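Dralura Wool Blanket, Queen

We've been sleeping under the Dralura since February and I still get a bit excited when the nights turn cold enough to pull it up! It's woven by Kozłowski, a small family mill, in a lovely dense twill that drapes well and doesn't slide off the bed at 2 in the morning (my old one did, constantly).

Weronika Wróbel designed the pattern, a wide check in two greys with a thin line of mustard. The colour is softer in daylight than under a lamp, so have a look at it near a window before you decide between this and the Clumia, our lighter cotton one.
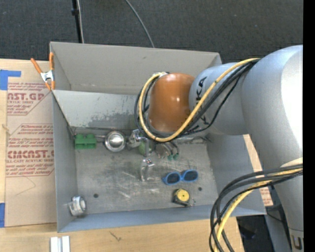 Washing is easier than you'd think for pure wool. Cool water, wool cycle, a small squirt of wool wash, then dry it flat in the shade. Ours has been through twice and kept its shape beautifully. Please don't tumble dry it. Nigel Parsons did that with his and it's now a very handsome dog blanket.

The edges are whipstitched by hand, and the fringe on the older version is gone, which I prefer, though a few of you have written in to say you miss it.

Fibre: 100% wool
Wash: cool, wool cycle
Colours: Grey Check, Moss
Also in: cot size, 90 cm wide
Storage bag: Eltanow cotton drawstring, included

Moss back in stock 11/20/21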